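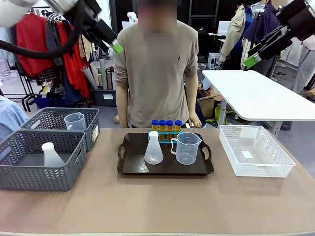

Plateau brun à deux poignées, sur la table.

Calculer les maisons d'un thème natal à la main

Niveau : intermédiaire. Prérequis : savoir lire une éphéméride et convertir des degrés en heures (15° = 1 h).

La méthode décrite ici sert à dresser la carte en maisons égales à partir de l'Ascendant. Les maisons Placidus demandent des tables supplémentaires et font l'objet d'une autre page.

Matériel

Une éphéméride donnant le temps sidéral à 0 h TU, une table des Ascendants pour la latitude de naissance, un formulaire de thème vierge. Les exemples suivent la notation du cahier Grumier : signe, degré, minute.

1. Ramener l'heure de naissance en temps universel

Relever l'heure légale inscrite sur l'acte. Retrancher le décalage du fuseau et, le cas échéant, l'heure d'été. Pour une naissance en France en juillet, sous le régime actuel, on retranche deux heures. Pour une date ancienne, consulter un recueil des régimes horaires : les changements n'ont pas toujours eu lieu le même jour selon les zones.

Si le résultat est négatif, ajouter 24 h et reculer la date d'un jour. C'est la faute la plus fréquente dans les copies que corrige Timothée Joly.

2. Calculer le temps sidéral local

Prendre le temps sidéral de 0 h TU à la date obtenue. Ajouter l'heure TU de naissance, puis la correction d'accélération, soit 9,86 secondes par heure écoulée. Ajouter la longitude du lieu convertie en temps si elle est est, la retrancher si elle est ouest. Un degré vaut 4 minutes de temps.

Exemple :
Temps sidéral à 0 h TU : 14 h 07 min 00 s
Heure TU de naissance : 7 h 00 min 00 s
Accélération : 1 min 09 s
Longitude 2° est : 8 min 00 s
Total : 21 h 16 min 09 s

Lorsque le total dépasse 24 h, retrancher 24 h.

3. Lire l'Ascendant

Ouvrir la table à la latitude du lieu et chercher les deux lignes qui encadrent le temps sidéral local. Interpoler entre les deux valeurs. Si la latitude tombe entre deux colonnes, interpoler une seconde fois. Arrondir à la minute d'arc, en fin de calcul seulement.

Pour l'hémisphère sud, ajouter 12 h au temps sidéral, lire la table à la latitude nord correspondante, puis prendre le signe opposé.

4. Placer les cuspides

La cuspide de la maison I est le degré de l'Ascendant. Les suivantes s'obtiennent en ajoutant 30° à chaque fois, dans l'ordre des signes. Avec un Ascendant à 7° du Cancer, la maison II commence à 7° du Lion, la maison III à 7° de la Vierge, et ainsi de suite jusqu'à la maison XII, à 7° des Gémeaux.

Le Milieu du Ciel se reporte séparément. En maisons égales, il ne coïncide pas nécessairement avec la cuspide X et peut se trouver en IX ou en XI, parfois plus loin aux latitudes élevées.

5. Reporter les planètes

Noter la longitude de chaque planète à l'heure TU, par interpolation entre deux positions quotidiennes. La Lune se calcule en premier : son déplacement journalier varie de près de 12° à un peu plus de 15°, et une moyenne fixe donne un résultat faux. Une planète située exactement sur une cuspide appartient à la maison qui commence.

Contrôle

Vérifier la position du Soleil. Pour une naissance au lever du jour, il doit se trouver près de l'Ascendant ; vers midi solaire, près du Milieu du Ciel. Un écart important signale le plus souvent une erreur de fuseau ou un signe inversé sur la longitude.

Page relue par Imogen Dobson. Dernière correction : ven. 24 avril (étape 2, longitudes ouest).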